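ok thread on the kitchen table refinish bc six of you asked and I keep answering the same thing in DMs. color first, everything else after

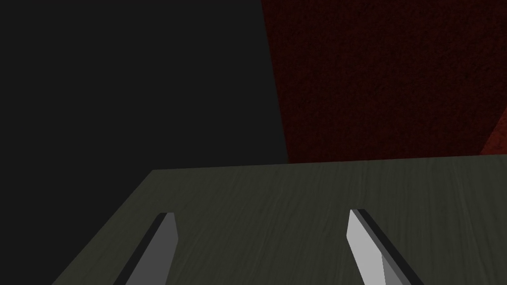
Yaryna Tkachuk: please tell me you sanded before the stain. I skipped it on mine and it peeled by Christmas

yes Yaryna. sanded. so much sanding. I will get to the sanding

the color I went for is a dark olive gray. khaki green if you're being mean about it. wanted the grain to still show a little, faint streaks, not a solid painted look. that ruled out like half the store

backstory: table came from my aunt. orange varnish from whenever orange varnish was legal. sticky in summer. you'd put your elbow down and leave some elbow behind

I got two quotes to have it done. second guy wanted 3000. for a table!! it seats four. went home and watched videos till 1 am instead

step one, strip it. gel stripper, the citrus kind, plastic scraper. put it on THICK. thicker than that. cover with plastic wrap, go away for the evening

don't check on it every ten minutes. I checked on it every ten minutes

varnish comes up like burnt cheese. have a bucket ready, old newspaper, more gloves than you think. I went through 11 pairs bc they kept tearing at the thumb

then wipe down with mineral spirits, let it sit overnight. rags go flat outside to dry, do NOT ball them up in the trash. same deal with the stain rags later. oily rags can catch fire on their own, look it up

sanding. 80, then 120, then 180. I stopped at 180 bc the guy at the paint counter said any finer and the stain won't soak in. with the grain. always with the grain. I did one pass across with the 80 and spent a whole evening getting those scratches out

vacuum between grits. then tack cloth. then look at it sideways with a flashlight and get sad and sand some more

Elfriede Lindemann asked if she can skip the stripper and just sand the varnish off. you can I guess? it gums up the paper so fast tho. I tried on one leg and killed three discs. also if it's really old test for lead first, the kits are cheap

ok stain. this is where I lost most of November

first try was a Valtero gray straight out of the can. went on purple. not a hint of purple. grape soda. sanded it all back off

second try was a Starunent green, water based, over the bare wood. looked like a pool table. my brother asked where the pockets were. sanded it all back off AGAIN

third try, mixed them. two parts gray one part green, both water based, do not mix water and oil, it turns to cottage cheese and you'll cry. tested on the underside this time like a grown up

that was it. that was the color. wrote it on the lid in marker and then on the wall by the back door in case I lose the lid

wipe on, wait 5 min, wipe off. small sections. keep a wet edge or you get lap lines. water based dries fast so really move. I turned the heat down in the kitchen to buy some time

one coat looked thin. two coats was good. I was gonna do three and my sister physically took the rag

topcoat: Viltari matte. four thin coats, light scuff with 320 between. foam brush for the first, then I switched to a pad bc the foam left bubbles. matte not satin. satin made the test board look like a wet seal

it goes on milky, don't panic, it clears up

cure time is the part everyone skips. dry is not cured. the can says three weeks before you put anything hot or heavy on it. we ate off our laps like raccoons. worth it

total cost since ppl are asking: less than I'd feared, more than I told my husband. the sander I borrowed. the discs were the expensive part, buy the big box

q from replies: does it show crumbs. yes. every crumb. dark matte shows flour like a crime scene. still like it better then the orange

q: rings from glasses? none so far but we use coasters now, we're coaster people, I don't know what happened

q: would you do the chairs too. no. spindles. have you ever sanded a spindle

q: what about Symonenko oil instead of a topcoat. never used it, Yaryna swears by hers and she has three kids and a dog so maybe listen to her. you do have to redo it every so often and I know myself

q: did you do the legs the same color. no, left those black, they were already painted and I was tired

Elfriede if you're still reading, start on the underside. all of it, strip sand stain topcoat, one square down there before you touch the top. would've saved me two rounds

ok that's everything I can remember, dinners burning. mix ratio again for the ppl in the back: 2 gray 1 green. stir dont shake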